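Support > Two-Arm Cells > Grippers and Calibration > Ticket 3000

Status: open, waiting for customer

Subject: Right arm stops short after cable change, envelope cell

Good morning. I look after the two-arm cell at Welstead. The work is paper handling: one arm picks the envelope or the sheet, the other one takes it over in the middle. The cell runs the Skesik controller and has worked well since April.

Last week I changed the gripper cable on the right arm. Since this change the right gripper closes too early. At command 575 the fingers must be open for a thick envelope, but they open only to the position which before was 37. The left arm uses the same settings file and has no problem.

I have done these steps already:
- power off, wait, power on, home both arms
- exchange the blue connectors, left to right (fault stays on the right)
- load the settings file from April again

Wrist view, taken with the paper parts on the table: 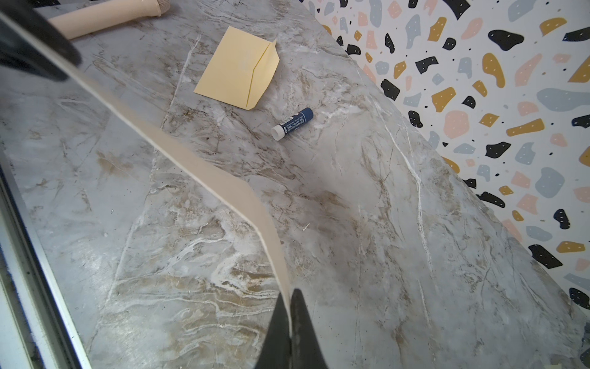
Flomcombe support: please do not change the settings file any more for now. The fault stays on the right after you exchange the connectors, so we suspect the zero point of the finger motor. When the cable is taken off with power on, the motor can lose its turn count. Was the power off during the cable change? Please also send us the value in the line "finger_zero" for both arms.

Thank you for the quick answer. I must admit that I am not sure about the power. The main switch was off, but I did not check the standby supply, and it has its own switch under the bench. So it is possible.

The values are: left finger_zero 55, right finger_zero 3000. I did not write the 3000 myself. I looked in the April file and there the right value was also 55, but after homing it jumps back to 3000. I tried this several times with the same result.

After that I brought both arms to the meeting position with low speed, to see if the arms themselves are still correct or only the fingers.

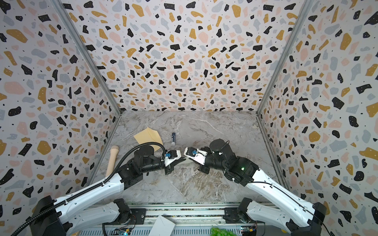

The joints of both arms reach their target values without any error, so I think we can leave the arm calibration as it is. I would not like to do it again, because it takes me a full afternoon. The right finger motor makes a short clicking sound when it gets the open command, then it is silent. No alarm appears on the screen.

I found in the Pawlak manual for the finger motor a procedure "clear turn count". It says that the fingers must be closed by hand first. Is this allowed with our gripper, or can it damage the finger pads? The pads are new and I have no second set.

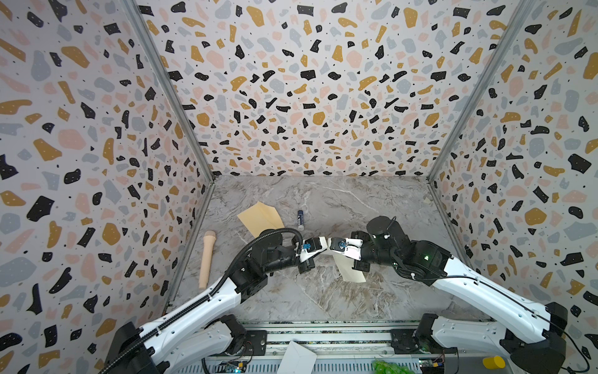
My other question is about the handover test, when the zero is set again. I want to do it at the same meeting point, with the fingertips of both grippers together in the middle, so that I can compare with the old values. The glue stick lies just behind this point, and the cream sheet comes forward from under the right gripper. I will take both away before the first test, also the folded tan paper by the left wrist. Is low speed enough, or must I also reduce the finger force?

I will not touch the right gripper until I have your answer. The cell can stay stopped until two in the afternoon, later I need at least the left arm.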